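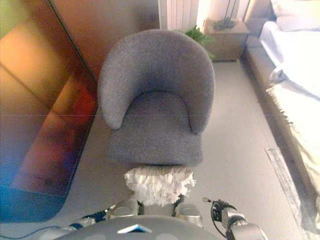
Grey armchair with the seat cushion in place

Does the "smart rival" setting in Pridside do anything?
Project report, Plutthorpe College, Games and Media
Aicha Bensaid
24 September 2020

Background

Pridside is a kart racing game for the PC, made by a small studio called Beneš. Its options menu has a switch marked Smart Rivals. The help text says that with the switch on, the computer drivers "learn how you race" and give you a closer contest each time you play. Players on the game's own forum mostly repeat this as if it had been proved. I could not find one post where someone had tested it.

I started in March, expecting that the setting would turn out to be plain rubber-banding, where the cars behind you are sped up and the cars in front are slowed down. Racing games have done this for decades and it has nothing to do with learning. I should say that I had this opinion before I collected anything, so the reader can allow for it.

What I wanted to find out

Whether races are closer with the setting on, whether they get closer over time as the menu claims, and whether players can tell which version they are playing.
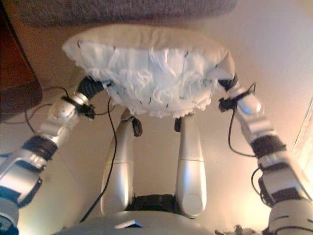 Method

I asked 20 people to play, most of them from my own year and a few from the library games club in Nultthorpe. Each person did two sittings, one with Smart Rivals on and one with it off. A sitting was one race on each of 4 tracks. Half the group had the setting on first. I set the switch before they sat down and they were not told which way it was.

After each race I wrote down the finishing place and the gap in seconds to the nearest computer driver, which the results screen shows. At the end of the second sitting I asked which one they thought had the clever rivals.

After leaving out races where someone quit, or where the game froze on the loading screen, I had 141 races to work with. Most of the freezes were on the harbour track. It also runs badly on the college machines when nothing is being tested.

Everyone used the same controller. I had planned to let people choose between that and the keyboard but dropped the idea after the first afternoon, as it was obviously going to swamp everything else.
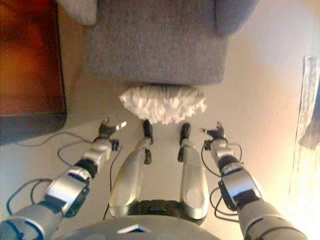

Silver legs with black feet, and something white and fluffy on the far side of them

Results

Races with the setting on were closer. The gap at the line was smaller on every track, and for nearly every player, so I am happy to say the switch is connected to something.

The learning claim did much worse. If the rivals were getting to know a player, the gaps should have shrunk from the first race of a sitting to the last. They didn't. The first race was already as close as the final one, including for people who had never opened the game before. It is hard to see what the rivals could have learned about someone who had yet to touch the accelerator.

I then tried something crude. With the setting on, I drove half a lap and parked on the grass. The leading cars slowed down on the straight until I set off again. With it off they carried on and finished without me. That looks like rubber-banding to me, though I only did it on one track.

Only 6 players named the right sitting. The rest either picked wrongly or said there was no difference. Several who picked wrongly were very sure, and described clever overtaking moves by rivals in the sitting where the setting was off.

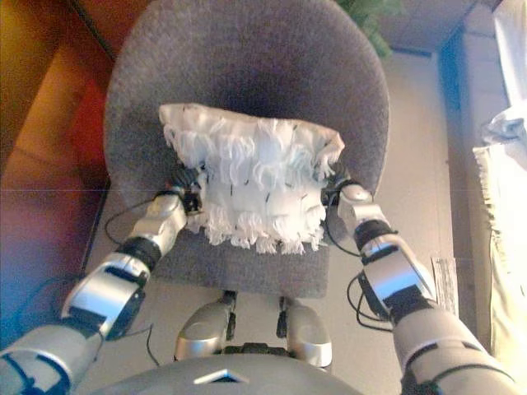

DISCUSSION AND LIMITS

One sitting is short. Beneš could fairly reply that the learning takes weeks and that I would never have seen it. The help text says "each time you play", but I accept that a longer test would be better, with fewer people and one saved profile each.

The players were not a fair mix. Nearly all of them already play racing games, and some of them are friends of mine who knew I was doubtful about the setting. I tried not to talk about it during the sittings.

Order may matter as well. People got better at the tracks between their first and second sitting, and swapping the order for half of them only partly deals with that.

I wrote to the studio to ask how the setting works. The reply said it used "a range of techniques" and thanked me for my interest. I have not counted this as evidence either way.

My view is that Smart Rivals makes races closer by changing car speeds, and that the word "learn" should come out of the menu until someone can show it happening. The race sheets are in Appendix A and the questions I asked are in Appendix B.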